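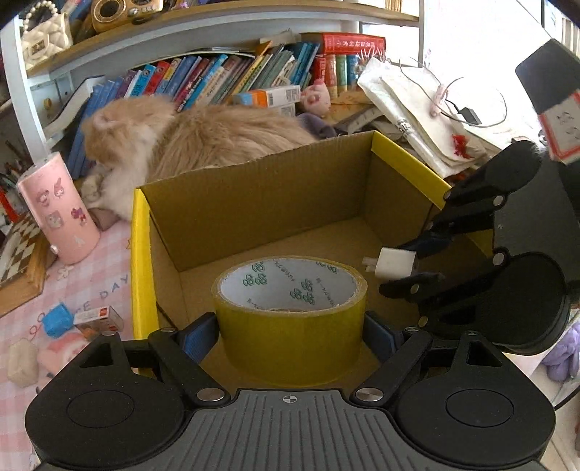 Tape roll in one gripper, adapter block in the other, one box between them.

1/ Notes from the student handling project at Usteten, term two. The task is packing: two hand-held grippers, one open cardboard box, household objects of whatever size people bring in. We record the demonstrations by hand and train on them afterwards.

2/ The tape roll is the useful object this week. It is wide, so the jaws have to open a long way, and the pads press on the outside of the ring. Squeeze too hard and a cardboard core goes oval. Squeeze too little and it slides when you tilt.

3/ The adapter block is the opposite case. Small, hard, smooth sides. Bartosz Michalski holds these with the jaws coming in from the side of the box, as a vertical approach puts his wrist in the way of the other tool.

4/ Target for the course is 600 usable demonstrations. A demonstration is usable if both objects end up in the box and neither gripper touches a wall on the way in. Wall contact is the most common reason for binning one.

5/ Desks are left as they are. Books, toys, chessboard, cat. Our first set was recorded on a bare bench at Drirotville and the policy trained on it went to pieces as soon as there was a patterned cloth in view.

6/ On pads: the textured ones grip card and plastic well enough. They pick up adhesive from tape edges, so wipe them between takes. Remigiusz Ziółkowski logged 23 failed releases before we started doing this. After that, 2 in the next session.

7/ Someone asked about timing. Both tools start together and we log one clock. If you record them separately and line them up later, the handover moments drift and you will spend Wednesday evening fixing it. We did.

8/ Order of placement is still unsettled. Large object first leaves a ring standing in the middle of the box and the small one has to go round it. Small first is easier to do by hand, but the large one then covers it and the top view loses it.

9/ The Marciniak group runs the same task with a deeper box. Their approach angles are steeper and don't transfer to ours. We are swapping boxes with them in May to see how much of that is the box and how much is the people.

10/ Next batch: soft items. Gendwood is lending us a set of cloth bags. Labelling sheet has a new column for "object deformed on grasp", please fill it in.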